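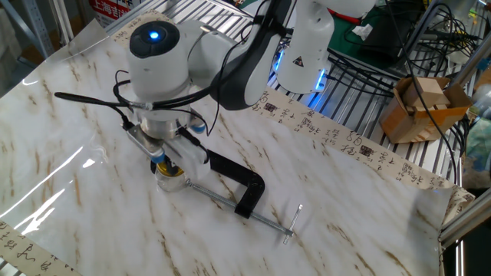

Can visitors attend the robot demonstrations at Sallport without booking in advance?
Posted by Yến Chu

I am planning to bring a small group to the open day at the Jetthorpe site and would like to know whether places must be reserved. I would also like to know how close to the robot visitors may stand.

Định Từ
Places for the demonstration should be reserved through the Sallport front desk – walk-in visitors are admitted only if seats remain when the session begins. A group booking may be made under one name, but each guest must sign the visitor sheet on arrival. During the demonstration, guests remain behind the line marked on the floor. Staff will invite questions once the arm has been stopped. There are 2 sessions on the open day, and both follow the same program. The May notice listed a single session and has been replaced.

Trí Lương
we went last year and just walked in, no problem. parking was full though

Thu Khương
I would add to the first reply that groups of more than 4 are asked to write ahead so that they can be kept together. The talk before the demonstration is given by Khôi Hầu and covers how an arm is taught to pick up and set down small household items. It is suitable for guests with no technical background. Photography is permitted, without flash. Large bags must be left at the desk.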